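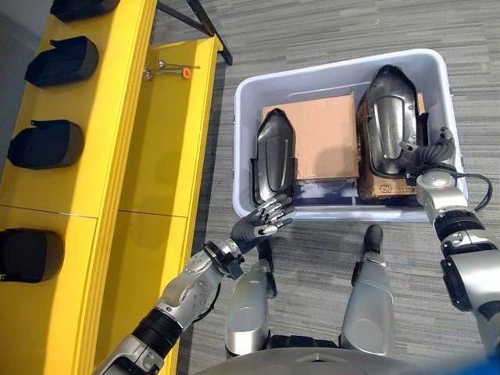

Open day, bin station, robot's own head view. Two black molded parts in the bin, right hand on one of them.

Nimetti open day recordings - README

Read this first, then the notes file. Written in a hurry the evening after, will tidy up when I get to it. Questions to Luzius Kofler.

What this is

Recordings from the January open day at the Premine hall. The humanoid did the bin job in front of visitors, morning and afternoon. Head view for every run, joint logs for most. No audio, we muted it on purpose, too many people talking.

88 runs recorded. 70 kept. The rest are in the folder "dropped" with a one-line reason each, please don't mix them back in.

The job

Black molded parts, white plastic bin, yellow shelving unit to the robot's left. Robot stands in front of the bin, takes a part, moves it to the shelf side or the other way round depending on the run. Direction is in the run sheet, column "dir": out = bin to shelf, in = shelf to bin. Check it before you train on anything, you can't guess direction from a single still.

Parts are glossy on some faces and they pick up the hall lights. Gray streaks along the curves in the bin view. Depth gets patchy there. Known, not fixed.

Bin has cardboard in it: a flat sheet and a box standing higher than the sheet. So the parts don't all lie at one height. One can lie along the sheet while another is propped up on the box near the back corner. We kept the cardboard in for every run on the day. Earlier lab runs (not in this set) had a bare bin, don't compare grasp heights between the two.

How the day went

Doors at 9. First group was mostly people from Ammann, they wanted to see the hands close up so we did slow runs first. Slow runs are flagged "s" in the sheet, half speed, otherwise the same. Good for looking at finger contact, bad for timing.

Second group came in before the first had left. Crowded. Somebody leaned on the barrier and it slid into the marked area, operator hit stop, run dropped. Moved the barrier back and taped the feet down. After that no trouble.

Lunch break ran long. Restarted 1:40 pm, controller wanted a fresh calibration, so head camera offsets are different morning vs afternoon. Two calibration files, cal_am and cal_pm. USE THE RIGHT ONE. If your projected hand is off to one side you've got the wrong file.

Afternoon was families and a school class, lots of questions. Most asked: does it know what it's holding. Short answer we gave: it knows there is a shape to close the fingers around, not what the part is for. Second most asked: why legs, if it stands still. Fair question. The answer is other jobs in the hall where it has to walk, this one just happens to be a standing job.

One kid asked to hand it a part. No. Rule stays the rule, no one inside the tape while it's powered.

What's in the folders

runs/ - one folder per kept run, numbered in order of recording. Gaps in the numbers are the dropped ones.
dropped/ - see above.
cal/ - the two calibration files.
sheet.csv - run sheet. Number, am/pm, dir, slow flag, operator initials, result, remarks.
notes.txt - typed from the paper notes, spelling as found.

Inside each run: head video, joint log, gripper log (called gripper for old reasons, it's the multi-fingered hands, both of them). Joint log missing in 7 kept runs, the logger ran out of disk and didnt complain. Those are marked "nolog" in remarks. Video is fine in all of them.

Results column

ok = part ended where it should.
slip = part moved in the fingers but still got there.
fail = part let go early or not picked up at all.

Judged by whoever was operating, on the spot. Not double checked. Slips are probably under-reported in the afternoon, operator was also answering questions. If you need solid slip labels, relabel from video.

Two-arm stuff

Both hands are often in view even if only one is doing something. Left hand open in front of the bin doesn't mean it's about to grab. Don't label intent from hand position, one of the Flotico people tried this on our first set and got a lot of nonsense. Use the gripper log.

Cable on the right arm loops out near the wrist and can hang over the bin rim. Shows up in plenty of the videos. If your segmentation thinks it's part of a part, that's why. Masks for the cable: none yet. If you make some please send them over.

Known problems

- reflections, see above
- cable, see above
- camera sees the robot's own legs and the bottom of the torso, crop or mask if this bothers your model
- carpet has fine stripes, compression makes them shimmer when the head moves
- clock on the logger is behind the video clock, offset is in the cal file, line 3
- remarks column has commas in it, quote handling matters when you load the csv

People in the videos

Visitors were told at the door and signed a sheet. Head mostly looks down but shoes and hands show up at the edge of the tape in some runs. Faces blurred where there were any. If you find one we missed, tell Luzius the run number and it comes out the same day.

Use

Internal and partners (Ammann, Flotico). Fine for training and for talks. Not for posting the full videos anywhere, stills are OK, credit Nimetti.

To do

Cable masks. Relabel slips. Put the slow runs in thier own folder. Ask Premine if we can have the hall again, and for different lights over the bin this time.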